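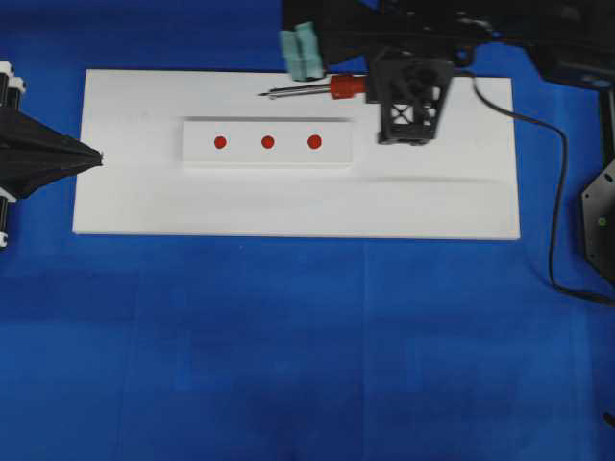
Foam floor room walk-round: checklist and my comments
By Nélida Insaurralde
July

Okay, same checklist as last time with a couple of lines added, and my comments under each one. I started at 8:20 in the morning with coffee and finished a good bit later than I meant to, so if the comments get shorter toward the end you know why. OK means OK, FIX means somebody has to do something, WATCH means I'll look again next month and please don't make it worse in the meantime!

For anyone new at Grernolmont: the front half of the room is Tai and the back half is Temer. There's no wall between them, just a habit.

FLOOR

1. Foam tiles flat, no lifted corners
Tai: OK
Temer: FIX
I do this one in socks, shuffling, and I recommend it. You find a raised edge with your toes long before you see it. Tai is lovely. Temer has a lifted corner by the door, same one as in spring, and I pressed it down and it came right back up while I was looking at it. It wants a new tile. Heather Rewi thinks we have spares on top of the tall cabinet, so I'll check before we order.

2. Seams closed
Tai: OK
Temer: WATCH
You can see the seams, that's fine, they're tiles. What I mean by closed is that I can't get a fingernail down in there. Two spots in Temer where I can. Run your palm along them after you mop, the interlocking bits let go a little when they've been kneeled on all day.

3. Nothing sharp in the foam
Tai: OK
Temer: OK
This is my slow one. I get down on hands and knees with a flashlight held low and sideways and go up and down in rows. Found one small screw, a staple, and half a zip tie end (those are WORSE than staples, they're like little razors). All out. Please, please snip your zip ties over the trash can.

4. Floor clean
Tai: OK
Temer: OK
Mild soap and a damp mop, nothing with a strong smell. The blue shows dust more than you'd think. I'm happy with it this month.

5. Walking path clear, door to back wall
FIX, then OK
Boxes. I moved them. You know whose they are and so do they.

WHITE BOARDS AND SMALL PLATES

6. Boards lie flat on the foam, no rocking
OK
I push down on each corner in turn. If the opposite corner comes up, the board is either warped or sitting on something, and it's nearly always sitting on something. Everything sat nicely this time. I do like having the work on a white board on the floor, you drop a tiny part and there it is, instead of gone forever in a seam.

7. Edges and corners of the boards
WATCH
Run a dry cloth along each edge. If it snags, mark the spot with pencil and tell me. I had one snag on the long side of the spare board, which I sanded by hand and it's better, but I wouldn't drag my wrist along it.

8. Boards not used as a step
FIX
There was a footprint. A whole footprint, with tread! A board on foam will slide out from under you, and it's also just rude to the next person who wants a clean surface. Walk around. It's two extra steps.

9. Red dots on the plates still readable and stuck down
OK
New line on the list. The little plates with the red dots get handled a lot and I wanted a regular look at them. What I check: the color is still strong, no lifted edges on the dots, no smears. I rub each one gently with a thumb. If one comes loose, don't just press it back on wherever looks about right, put the plate on my shelf with a note and take another one.

10. Small plates put down square, nothing trapped underneath
OK
They sit a bit higher than the board so a bit of grit underneath will tip them. Wipe the board, wipe the bottom of the plate, set it down. That's all there is to it.

HAND TOOLS

11. Screwdrivers: tips
FIX
Out of the whole drawer I pulled 2 with rounded tips and put them in the red bin for disposal. I know one of them was somebody's favorite. A worn tip jumps out of the screw and goes into whatever's behind it, and in this room what's behind it is usually a knee. Good tips on all the rest, and I wiped the shafts with an oily rag while I had them out.

12. Screwdrivers: handles
OK
Looking for cracks, looseness, anything slimy. The ridged handles collect grime down in the grooves and an old toothbrush gets it out in a minute. I twist each handle hard against the shaft, and if there's any give at all it goes. None did.

13. Screwdrivers: where they're left
WATCH
So this is the one I want to talk about. If you're in the middle of a job and you put the screwdriver down, lay it flat along the far edge of the board with the tip pointing away from where people kneel. Don't leave it on the foam, don't stand it up in a cup on the floor, and don't put it in your back pocket and then sit down (I won't say who, she already told everyone). At the end of the job it goes back in the drawer. A drawer count took me all of five seconds on the Tai side and I had to go hunting on the Temer side, where I found the missing one under a cushion.

14. Small parts in their trays
OK
Mostly. The colored blocks and bits were where they belong except for a few behind the heater, and I got those out with a ruler. If we have small children visiting, the trays go up on the high shelf before they come in, not after.

15. Knives and snips
OK
Blades in, caps on, locked drawer. Very good, thank you.

THE CART

16. Mover: wheels and brakes
FIX
Mover is our rolling cart, and yes, it has a name, it was like that when I got here. The back left brake doesn't hold. I pushed it with one finger and off it went. Until it's fixed, park it against the wall with the chock in, and no parking it on the foam at all, the wheels leave dents.

17. Mover: load
WATCH
The sticker says 40 pounds on the top shelf. I weighed what was on there by standing on the bathroom scale holding it and then not holding it, and it was under, but only after I took off 20 pounds of paper that has no reason to be there. The heavy things go on the bottom. I've put the paper in the cupboard.

ELECTRICAL AND LIGHTS

18. Cords off the walking path
OK
All run along the wall and taped. The tape by the window is getting tired.

19. Plugs and power strips
OK
No scorch marks, no strips plugged into strips, nothing warm to the touch. I do check with the back of my hand.

20. Lights
WATCH
One tube in Temer takes a while to make up its mind. It does come on.

GETTING OUT AND PATCHING UP

21. Exit door opens all the way
OK
Opened it, walked out, walked back in. Somebody had hung a coat on the bar, so I moved that too.

22. Extinguisher
OK
Needle in the green, pin in, tag present, nothing stacked in front.

23. First aid box
FIX
Out of the medium bandages again. We go through them like candy and yet the accident sheet is blank, so either people are using them for blisters or they're not writing things down. Either one is okay with me but write it down! Tweezers are there. Eye wash is in date.

WHO DOES WHAT
Me: new tile for the Temer corner, bandages, pencil marks on the boards.
Heather Rewi: Mover's brake, and finding out if the spares on the cabinet are the right blue.
Everybody: screwdrivers back in the drawer, no shoes on the boards.

COMMENTS ADDED AFTER

Heather Rewi: Spares are up there but they're the thinner kind, so they'd leave a step at the seam. I'd order. Also could we add a line about kneeling pads? My knees have an opinion.

Nélida: Yes to pads, I'll put it under Floor. And no thin ones then, a step would be worse than the corner. Can you measure one of ours before I order? I don't trust my tape measure since it got shut in the door.

Heather Rewi: Will do. Brake part is on its way. The chock keeps wandering off so I've tied it to the cart with string.

Nélida: Love the string. Keep the string short though, please, or I'll have to add a line for that as well.

Recent from this folder
Foam floor room walk-round, June
What goes in the locked drawer and what doesn't
Cleaning the foam tiles: which soap, how wet
Mover: how to use the brakes (updated)
Sign-up sheet for the Temer tidy
Lost and found, mostly hats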